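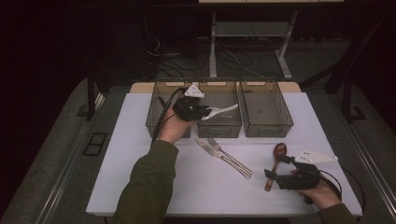 Three mesh baskets in a row at the back of a white tabletop.

Drawer and shelf storage: measuring before buying

The October item on pantry shelving drew more mail than usual, most of it on one question: how to work out basket sizes for a shelf or drawer that does not match any catalog. The method below is the one we use at the Enham workroom. It takes a tape measure, a pencil and a sheet of stiff cardboard.

Take the width of the drawer at the front, the middle and the back, and write down the smallest reading. Older drawers are often out of square. Our test unit at Enham has a nominal inside width of 770 mm, but the side runners take up 2 mm at the back, so the working width is 768 mm. Do the same for depth. Height is measured from the drawer floor to the lowest part of the cabinet frame above it, with the drawer pushed halfway in.

Next, look up the outside dimensions of the basket at the rim. Sellers often give the size at the base, and most plastic baskets taper. A basket listed at 240 mm across the base may measure 254 mm at the rim. Three of those need 762 mm, which fits our drawer with 6 mm to spare. A fourth reader letter on this subject came from Villalba, where the writer had ordered by base size and ended up with two baskets in the drawer and one on the windowsill.

Cut the cardboard to the rim size and lay it in place before ordering. Mark handles and lips on the template if they project past the rim. For drawers, allow 5 mm of total side clearance. For open shelves, allow more, as fingers have to get in beside the basket unless it has a handle at the short end.

Mesh or solid sides is mostly a matter of contents. Mesh lets crumbs through and shows what is inside. Solid sides are better for anything that leaks – oil bottles, opened syrup, dish soap. For narrow items such as chopsticks and skewers, check the size of the openings in the floor of the basket, or put down a liner.

On weight: a 500 mm shelf in 16 mm particleboard, supported at both ends, will carry ordinary dry goods without trouble. Longer spans sag over time. Put canned food at the ends of the shelf and light packages in the middle.

Misaki Kubo has redrawn the planning sheet, and the new version has a separate line for rim size. Paper copies are at the front desk in Tivthorpe and Hisumholm. The old sheet, number 74, has an error in the depth column and should be thrown out.

Corner cabinets will be covered in the next issue. Readers with a carousel unit are asked to send in the shelf diameter and the door opening, both in millimeters.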